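Marar Bar Handle for Upper and Base Cabinets
Item 1065 - sold by the piece, screws included

The Marar is a straight, rectangular bar handle for kitchen and utility room cabinets. It belongs to the Skostach hardware line and it replaced the older Bondik handle, which we sold for many years and which some customers still ask for. The two models have the same hole spacing, so if you have Bondik handles at home you can change them one after another without drilling new holes.

Our first Marar handles were finished in polished chrome only. From August we also keep them in brushed nickel and in matte black. The nickel hides fingerprints best. The black one is nice on oak, but please clean it only with a soft cloth and a little dish soap, as the powder coat does not like scouring cream.

What is in the bag
One handle, two machine screws for doors of normal thickness, two longer screws for drawer fronts, and one paper drilling template. The template is printed at full size. Please keep it until the last door is finished, because we are not able to send it separately.

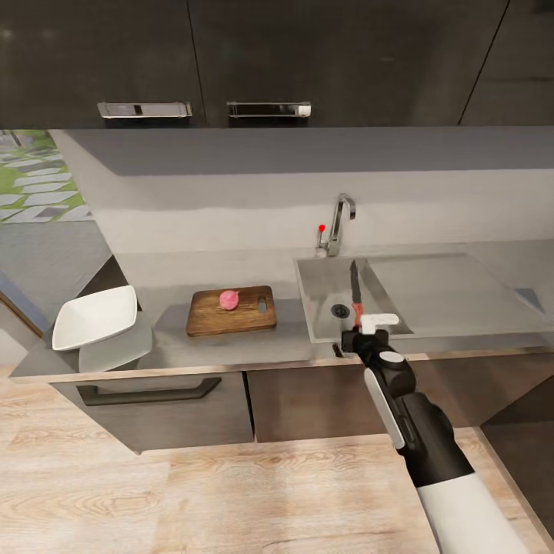
Where to place the handle is the question we receive most. On base cabinets the handle usually goes near the top edge of the door, and on drawers in the middle of the front. For upper cabinets many people now choose to mount it flat along the lower edge, with the handles of two neighboring doors at the same height on either side of the gap, and on dark charcoal fronts like these a bright metal handle is easy to find with your eyes. If you want this look, mark both doors while they are closed and use one long level across the two. A small difference between two handles is more visible than you expect.

Drilling
Hold the template with painter's tape and make a small mark with an awl before you drill. Put a piece of scrap wood behind the door, so the back side does not tear out. Drill slowly from the front. Tighten the screws by hand - a power driver can turn the thread out of the handle, and we cannot accept this as a warranty case.

Doors with a thin frame
If your doors have a frame and a panel, drill only in the frame. On narrow frames the ends of the Marar can stand very close to the profile. In this case please look at our short version, item 2644, which has the same height and the same finishes.

Delivery and returns
Orders are packed in our own warehouse and leave by Ekport parcel service within 4 working days. Matte black can take one day more. You can return unused handles in the original bag, also if you opened the bag to hold the handle against your door. Handles with marks from a screwdriver we unfortunately must send back to you.

For orders of more than one kitchen, or if you need a sample before you decide, write to Yen-ting Chou in our sales office. Please tell her the finish and the thickness of your doors.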